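About Sendley

Sendley compiles and publishes television schedule data. We supply listings, episode descriptions, format histories and ratings notes to broadcasters, program guides, newspapers and streaming services. We do not produce programs, sell advertising time or represent talent.

What we cover

The core product is the Sendley Schedule File, a daily record of what is due to air on 174 channels. Each entry holds the program title, the episode title where one exists, season and episode number, start time, run length, original country, language, age rating and a short description. Entries are keyed to a fixed program number, so that a series keeps the same number when it moves to another channel or returns after several years under a changed title.

Reality, dating, talent and game shows take up the largest share of our editing time. These programs are often sold as formats, remade in several countries, renamed and subtitled. A guide that matches by title alone will merge two national versions or split one version into two. Our format table records the parent format, each licensed version, the channel that carried it and the seasons aired. The table currently lists 1361 national versions.

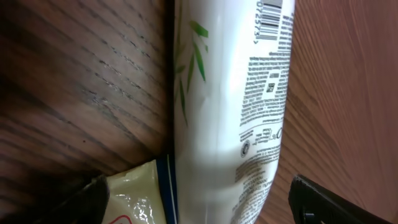 White tube with leaf artwork and barcode.

How the data is made

Channels send schedules in different ways. Some deliver a structured file every morning. Others send a spreadsheet, a press document or an email with corrections. Incoming material is converted to a common layout by Zanport, our intake software, which checks for gaps, overlaps, duplicate entries and run lengths that fall outside the normal range for the slot.

Items that pass the checks go to the editing queue. An editor confirms the program number, writes or trims the description, and assigns the genre. Descriptions are supplied in three lengths, and the shortest is limited to 67 characters for use on set-top boxes. Plot outcomes, eliminations and winners are left out of all three lengths until the episode has aired in the channel's home market.

Late changes are handled separately. When a channel moves or drops a program on the day of broadcast, the change is entered by the duty desk and sent to customers as an update record. The original entry is kept in the archive and marked as replaced. Customers who need to know what was planned as well as what was shown can request both.

Repeats and split seasons

Channels do not agree on what counts as a season. A run of episodes with a break in January may be described as one season by the producer and two by the channel. Sendley follows the producer's numbering where it is published. Where it is not, we use the numbering of the first channel to air the run and note the difference in a comment field. Reunion episodes, casting specials and recap shows are numbered as specials and linked to the season they belong to.

Repeats are flagged at the episode level. An edited repeat with a run length that differs from the first broadcast is given its own version code.

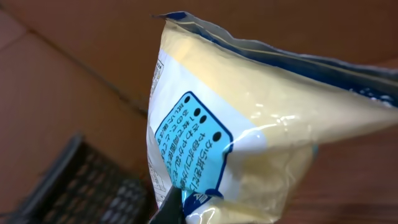

Plastic food bag with pale yellow and white printing.

Company history

Sendley began as the listings department of Allberg, a publisher of weekly television magazines. The department typed schedules by hand for print and later for teletext pages. When Allberg closed its print titles, the listings work was set up as a separate company under its present name. The magazine archive came with it and has been converted to the current file layout, apart from the regional supplements, which remain on microfilm and can be searched on request.

The Oyelaran collection was added later. It is a private set of game show and variety schedules, with notes on hosts, studio locations and prize rules. Entries taken from it carry a source code, and any date in it that has not been confirmed against a second source is marked as such.

Organization

Work is divided among intake, editing, the duty desk and customer delivery. We have 17 full-time editors. Freelance editors are used for languages that the permanent staff do not read. All freelance entries are reviewed before release.

Corrections

Errors can be reported by customers, channels, production companies and viewers. A report should give the program title, the channel, the date and time of the entry, and the correct information with a source. Corrections to future dates are included in the next daily file. Corrections to past dates are made in the archive and listed in the monthly change log.

We do not hold viewing figures and cannot answer questions about casting, ticket requests or program complaints. These should be sent to the channel concerned.

Licensing

The Schedule File, the format table and the archive are licensed separately. A sample file and the field guide are available from the customer delivery team.

Page last revised: Oct 4, 2022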